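Metero Street canteen waste project, final report (group 3)

Written up by Myung-ja Myung, with notes from the rest of the group

Aim. Find out how much food gets thrown away at lunch and whether smaller portions on the hot counter would change it. We started with the idea that people waste food becuase it tastes bad. That was too simple.

Method. Two weeks of weighing in the Odell building canteen. Week one normal portions, week two the small plates. Scraped everything into tubs by type (starch, veg, meat, other) and put them on the kitchen scales. Drinks not counted. Also a paper survey by the tray return, 100 handed out, most came back, a few with only the first page filled in.

Results. Week one came to 1568 plates and week two was nearly the same so the comparison is fair enough. Average waste on the busiest lunch dropped from 798 g per table to 400 g. Quieter lunches, much less of a drop. Starch was the biggest tub every single time. Rice worse than potatoes, chips hardly ever left.

Survey: the main reason ticked was "too much on the plate", then "not enough time". Taste came third. Several people wrote that they would of asked for less but the queue was moving and they felt awkward. One wanted the Nasrallah lentil stew back on the menu, which we passed on.

Problems. Tubs got mixed up once and we had to throw out that lunch's figures. The scales only go in 2 g steps. Small plates ran out before the end of service twice so some people in week two had big ones. Should have numbered the plates.
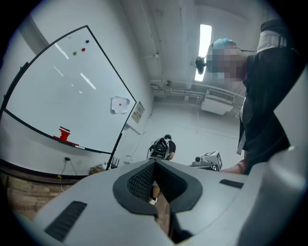

Discussion. Time matters more than we expected. The early sitting gets a full break and leaves less, the late sitting has to be back in class and leaves half a plate. Small plates can't fix that. A choice of two sizes at the counter probably would help, and staff said they didnt mind asking. We would also like to try the Stornis tubs with lids, easier to carry.

If repeated: run it for a month, July is no good as half the year groups are gone. Weigh the serving trays too.

Thanks to the kitchen staff for putting up with us.

Contact: student projects office | © Metero Street student projects | Back to top
Shares 4 | Comments 2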